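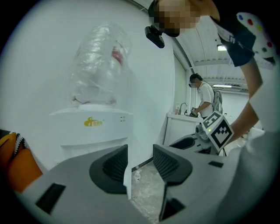
No. 461 - July 2025

Glaze test archive moves to Irnness

The ceramics center at Irnness has taken over the glaze test archive of the potter Marietjie Ngcobo. The archive holds 4,000 tiles, made over her working life at the Joubert pottery, together with the kiln logs and the recipe cards. It was packed in May and is now stored in the former drying room on the ground floor.

The tiles are small extruded L-shapes in a buff stoneware body, bisque fired and then glazed by dipping. Each has a number scratched into the foot. Of the total, 1,664 can be matched to a recipe card and to a kiln log that gives the cone, the atmosphere and the cooling time. The others have a recipe or a firing record but not both, and a small group has neither. These will be kept in the order in which they were found in the crates.

Most of the work concerns ash glazes fired in reduction to cone 10. Ngcobo washed part of her ash and used the rest as it came from the sieve, and the cards note this with a single letter. Unwashed ash carries more soluble alkali and tends to run, so the difference shows clearly at the lower edge of the tile. There is also a long series of iron saturates, fired with and without a hold on the way down.

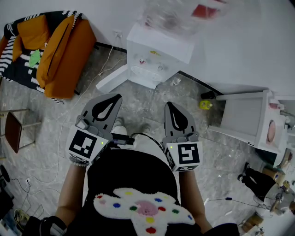

The second part of the archive covers colored clays, which Ngcobo took up late. She laid stained and unstained stoneware in slabs, wedged them a few turns and threw the result, then turned away the outer skin to open the pattern. Too many turns give an even gray, too few leave blocks of color that shrink at different rates and crack apart. Her middle range is soft and irregular, nearer to the gray marble patterning of the floor in the picture than to the sharp stripes of most agate ware. The stain was a commercial black called Lidik, added to the clay as a dry powder, and the cards give the amount by weight for every test.

Mathis Rey, who looks after the collection at Irnness, is preparing the catalog. Every tile is being photographed under the same lamp and weighed. Recipes will be given both as batch weights and as a unity formula, with the feldspar taken from the supplier's analysis for the year in question where that sheet survives. For Sellar feldspar, the one used most, two years are missing and the figures will be marked as estimates.

The matched tiles can be seen by appointment. Handling is allowed - gloves are not needed for glazed surfaces - but no tile may leave the room. The colored clay tests will follow when the catalog numbers have been assigned.

Filed under: Ceramics > Materials & Firing > Collections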